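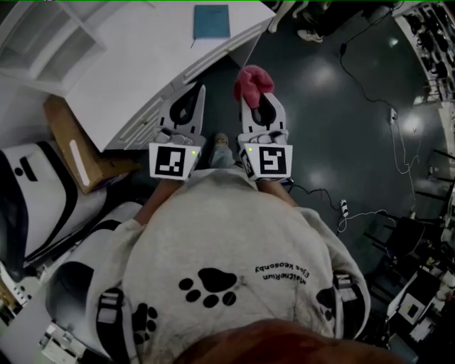 Deepika Panicker wanted to know, before she read another word, whether she could skip the planning part and go straight to the order form. Her note in the margin of my first draft said the old guide had eleven pages on unpacking and not one on what to buy, and that her team had ended up with grippers and no money left for anything to plug them into.

So no, Deepika, please don't skip it! This section is the one I wish I'd had when we set up the Salbridge room. It covers handheld gripper sets (the kind a person wears and carries, with a waist harness and one gripper in each hand) and all the dull stuff that goes with them. Unpacking starts in the next section.

Section 2. Planning and budgeting your first station

2.1 Before you ask for a quote

1. Decide how many people will be collecting at the same time. I mean wearing the harness and moving things, at the same moment, in the same room. Our first guess was way too high. We pictured a room full of busy people and ended up with 2 stations, and that has been plenty.

2. Write down the tasks you want recorded in the first six months. Keep it plain: folding cloths, clearing a desk, putting things in drawers. Sena Laryea keeps ours on one sheet taped inside a cupboard door, and every purchase gets checked against it. If an item doesn't help with anything on the sheet, it waits.

3. Measure the room. Take the length and width of the clear floor, then the height and depth of each desk or shelf people will reach for. A person in a harness with both arms out takes up more space than you'd think, and they turn around a lot.

4. Find the outlets and mark them on your sketch. Do this before you choose where the desks go. I did it afterward and moved every piece of furniture twice.

5. Set your ceiling — one number, agreed with whoever signs. Ours was 2635 per station, not counting furniture, and having it in writing saved a good deal of back and forth.

Note: If you share the room with another group, get their floor plan too. Mawuli Dramani and I both planned to use the same wall, and we found out on delivery day.

2.2 What goes in the station budget

Put each of these on its own line, even if you think you already own it. Things you "already own" have a way of being on loan to somebody else in July.

Gripper pair. One left, one right, bought as a set. Ask the supplier whether a single side can be replaced on its own and what that costs.

Spare fingers. These take the knocks. I'd order a second set with the first shipment, as shipping a small box later cost us nearly as much as what was in it.

Square markers. Check whether they come fitted, and whether you can get replacements printed to the right size. A marker with a scuffed corner is a pain to track and you won't always notice until you go through the recordings.

Harness. Try it on the smallest and the largest person on the team before you commit. Dellstead let us have one for a trial fitting, and I'm so glad they did, because the first size was hopeless on Amerley Boateng and fine on everyone else.

Power and cables. Power strips, adapters, extension leads, and something to hold them down. See 2.4.

Storage. Recordings are big and they pile up fast. Price the drives now, and price the backup drives on the line right under them.

Task objects. Cloths, notebooks, pens, boxes, whatever your list from 2.1 calls for. We set aside 50 for the first round and spent it all in one happy trip.

Furniture. An ordinary desk with drawers will do very nicely. Chairs too, for the person who isn't wearing the gear.

Caution: Don't take the furniture money out of the spares line. I did this on the first station and we lost most of a week waiting on a finger.

2.3 Getting and comparing quotes

1. Send the same list to every supplier. Same wording, same quantities. If one of them suggests a swap, ask for it as a separate price at the bottom.

2. Ask for lead times in writing on spares as well as on the full set. A quick main delivery doesn't mean much if the small parts ship from somewhere else.

3. Ask what the software license covers. Is it per station, per computer, or per person? And does it renew? Our cheapest quote became our most expensive one on this line alone.

4. Add tax, shipping and any import charges yourself. Flamumside included them and Dellstead didn't, so the two totals looked miles apart until I put them side by side properly.

5. Ask about returns on opened boxes. You can't test a gripper through cardboard.

6. Date every quote and note when it runs out. I had one dated 21 Feb 2024 that I sat on for too long, and the new price was not a nice surprise.

Note: Dede Nartey has a blank comparison sheet with all these columns set up. Ask her for the newest copy — the one on the shared drive still has my arithmetic in it.

2.4 Planning the floor

This is where the small money goes, so I'm giving it its own part.

1. Draw the walking area first. This is the patch where the person with the grippers will stand, reach and step back. Keep it clear on your sketch and fit everything else to the outside of it.

2. Run cables along the walls where you can. Where one has to cross the floor, budget for a cover. Power strips belong under a desk or against a wall, so allow for leads long enough to get them there.

3. Check what the floor does with the lights. A shiny one throws back bright spots from the ceiling. Mats are cheap and so is turning off one row of lights, and I'd try the lights first.

4. Leave a bench or table for charging, swapping parts and general clutter. It will fill up! Give it a real spot on the plan so that the clutter doesn't move onto the task desk.

5. Keep a rack or open shelf close by for the task objects. Walking to another room for a fresh cloth eats up more of a session than the folding does.

Caution: A person watching their own hands isn't watching their feet. Walk the route yourself with the harness on before anyone starts a full session, and lift or cover anything you step over.

2.5 Running costs

The purchase is the easy half to explain to your boss. For the rest, set up a monthly line and put in:

- replacement fingers and markers
- drives and backup
- license renewal, divided across the year
- cleaning and replacing cloths
- the hours of the person who checks recordings

That last one was missing from our plan completely. Sena ended up doing it between other jobs, and it's proper work. Put a name and hours next to it from the start.

2.6 Ordering in two rounds

If you can, buy one full station first and run it for 6 weeks before ordering the next. Keep a notebook on the desk and have people write down whatever they ran out of or borrowed from elsewhere. Our second order was quite different from the first: fewer gadgets, more spares, a longer extension lead and a better chair.

When the second quote comes in, go back to 2.3 and do the whole thing again, even with the same supplier. Then send the signed copy to the Boateng office with your floor sketch attached. They won't book the delivery without the sketch.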